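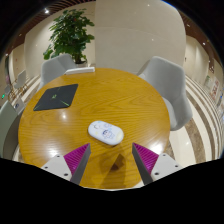 Pavliuk

Posted in July
Search this community
Search

Hand-held gripper demos: does the table need to be the same every time?

Hello all. I am collecting demonstrations with a hand-held gripper for my thesis. The task is simple: grasp a small case with rounded ends and put it on a thin mat on the same table. I have 34 demonstrations from one round table in a lounge, under the ceiling lights. When the policy runs on the arm at that table, it succeeds 13 times from 16. When we moved to another table, with a matte top, it succeeded only 4 times from 16. The case, the mat and the fingers were the same.

My supervisor thinks that the policy has learned the reflections on the varnish. I think it is the height of the table. How can I separate these two reasons without recording everything again? I use the fisheye view only, no depth.

Bolar
Sunday

Both can be true, so please test one at a time. Go back to the first table and put a plain cloth over it. Height stays almost the same, and the glare is gone. If the success falls, your supervisor is right. After this, remove the cloth and raise the arm base by the difference between the two tables. Keep the start positions of the case from a written list, otherwise you compare different difficulties. Also, 16 trials is few. The difference you report is large, but a smaller one I would not trust.

For the next recording, I would use fewer demonstrations per table and more tables. In our lab at Seditz this helped more than adding demonstrations in one room. We did not change the training at all.

Bemen

just crop the image, worked for me

Pavliuk

Thank you Bolar, the cloth is a good idea and I can do it this week. Bemen, how much did you crop? If I cut the sides I am afraid to lose the finger tips when the gripper is open wide. I already mask the black corners, but the chairs and the plant behind the table are still in the input.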